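Print this page | E-mail this page
Reading time: 8 min

Small Repairs in a Rented Home
Speaker notes, Susstead evening talk for new renters

Opening

Welcome people, point out the exits and the restrooms. Say that questions can come at any point. Handout is on the chairs, and there are spare copies by the door.

I rented for years before I ever bought a place, and I lost part of a deposit on my first apartment. The charge was $119 for a closet door that had come off its track. The door was already loose when I moved in. I had not written it down, I had not told the landlord, and I had no way of showing it. Most of tonight comes out of that mistake.

The talk has two parts. First, paperwork: what to record, what to report, what to keep. Second, the small jobs you can usually do yourself. I am not a lawyer. Rules are different from state to state and sometimes from city to city, so check your lease and your local tenant office before relying on anything I say about notice periods.

Part one: the move-in record

Do it before the furniture comes in. If the truck is already outside, do it anyway, with the boxes around you.

Go room by room in the same direction each time. I start at the front door and keep the wall on my left. For each room write down floor, walls, ceiling, windows, doors, outlets, lights. Open every door and every window. Run every faucet, hot and cold. Flush the toilet and listen for it to stop filling. Turn on each burner on the stove. Look under both sinks with a flashlight.

Write plain sentences. "Bedroom window does not stay up by itself." "Stain on carpet near closet, size of a saucer." Words like "fair" or "OK" will not help you when you leave.

Take pictures of anything you write down. Take one from far enough back to show which room it is, then one close up. Send the list and the pictures to the landlord within the time the lease gives you. If the lease gives no time, send them in the first week. Keep what you sent.

(Ask: who has moved in the past year? Who filled in a form? Usually few hands go up on the second question. If most hands go up, skip the next paragraph.)

It is not too late if you have been there a while. Make the record today and put today's date on it. It will not prove what the place was like when you arrived, but it stops the clock on arguments about anything after that.

Reporting a problem

Put it in writing even if you also call. One problem per message works better than a list. Say what is wrong, when you noticed it, and what you would like done. Leave out how annoyed you are.

Sample wording, on the handout: "The kitchen faucet drips when fully closed. I noticed it on Monday evening. Please let me know when someone can come to repair it. I am home after five."

Report these right away, day or night: any smell of gas, water coming through a ceiling, no heat in cold weather, a hot or buzzing outlet, a door that will not lock. For gas, leave first and call from outside.

If you hear nothing, write again and mention the first message. After 3 weeks with no answer on something that matters, I would go to the tenant office. The one in Saavedra has walk-in hours and will read your lease with you. The Oria office is by appointment. Numbers for both are on the back of the handout.

Part two: what to do yourself

Rule of thumb I use: if it turns, tightens, wipes clean or pops back in, I will do it. If it is behind a wall, carries gas, or is wired in, I report it.

Ask first if the job leaves a mark. That covers drilling, painting, gluing and anything that swaps one part for another. A one-line e-mail is enough, and keep the reply.

What to own

You need very little. My list has five things on it: a screwdriver for cross-head screws, a screwdriver for slotted screws, an adjustable wrench, a tape measure and a flashlight. Add a plunger when you can afford it, and get one before you need it.

Do not buy the giant set. Most of it will stay in the case. Jasent, the hardware store on the Susstead road, sells single tools from a rack by the register, and the staff will look at a screw or a washer if you bring it in a bag.

Keep all of it in one place. A shoebox is fine. If there is a box the tool came in, use that. The hall closet is better than the basement, and the kitchen drawer is worse than either.

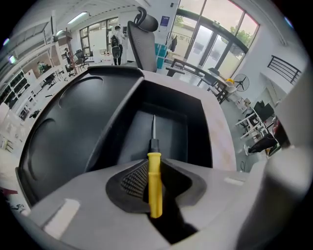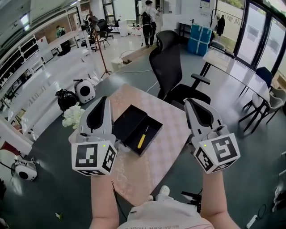
A screwdriver with a yellow handle.

Loose handles and hinges

Start with these when you get home tonight. Walk around and wiggle every cabinet handle, every door knob and every towel bar. Anything that moves, tighten. Use a driver that fits the screw. If the tip slips or rocks, stop and try another size. A chewed screw head turns a short job into a long one.

Turn by hand until it is snug. You do not need your full strength.

If the screw goes round and round and never gets tight, the hole is worn. In a wooden door or cabinet, take the screw out, push in a wooden toothpick or two with a little wood glue, snap them off level, and put the screw back. I do this on the same cabinet in my own kitchen every couple of years. Ask before you do it if the cabinet is new.

Doors that stick or sag: look at the top hinge first. Open the door halfway, hold it up by the knob, and see whether the hinge leaf moves against the frame. Tighten those screws. If the door sticks only in damp weather, leave it alone and mention it in writing.

Sliding closet doors: lift and look at the bottom guide. Hair and carpet fluff collect there. Clean it out before you decide that anything is broken.

Slow drains

Bathroom sink: lift out the stopper. Some pull straight up, some take a quarter turn, and some are held by a rod underneath. If yours is the rod kind, put a bucket under it and take a picture before you undo anything. Clean off what you find. Have a paper towel ready.

Tub: a plastic drain strip costs a few dollars and will clear most hair clogs. Cover the overflow opening with a wet rag if you use the plunger.

Skip the chemical drain cleaner. Many leases forbid it, and it is a hazard for whoever opens the pipe afterward.

Running toilet

Take the lid off the tank and set it down flat on a towel. Flush and watch. If the chain is caught under the flapper, free it. If the water runs into the overflow tube, the float is set too high. If neither of those, report it. A running toilet can add a lot to a water bill, so find out who pays the water before you wait on it.

Show where the shutoff valve is. (Use the drawing on the easel.) Everyone should go home and find theirs. Turn it clockwise to close. If it will not move by hand, do not force it with a wrench. Put it in a message to the landlord.

Tripped breakers

Find the panel in daylight. A tripped breaker sits between on and off. Push it firmly to off, then back to on. If it trips again right away, leave it off, unplug what was on that circuit and report it. Space heaters and hair dryers on one circuit are the usual cause.

Smoke alarms

Press the button once a month. Change the battery every December, or pick any month you will remember. Never take one down because it chirps. If it is more than 8 years old by the date on the back, ask the landlord about a replacement.

Walls and nails

Small picture nails are allowed in most leases. Check. When you leave, pull them straight out, fill the hole with a little spackle on a fingertip, wipe level, let it dry. Do not paint over it unless you have the exact paint. A patch of the wrong white shows up far more than a filled hole.

Adhesive hooks: warm them with a hair dryer before pulling. Pull the tab down along the wall, slowly.

Moving out

Go back to the record from part one and walk the same route in the same order. Clean the oven and the refrigerator. Those two come up in deposit disputes more than anything else I hear about. Ask for a walk-through with the landlord present. If they say no, ask again in writing, then take your own pictures after the last box is out.

Give your forwarding address in writing.

Questions that usually come up

Can I take the cost out of the rent? In some places, after notice, up to a limit. In others it can get you evicted. Talk to the tenant office first.

Can I change the locks? Ask. If they agree, the landlord normally gets a key.

My roommate broke it. If you both signed the lease, the landlord can usually ask either of you for the whole amount.

Do I need renter's insurance? I have it. Read what it says about water.

Leave ten minutes at the end. Collect the pens.

Print this page | E-mail this page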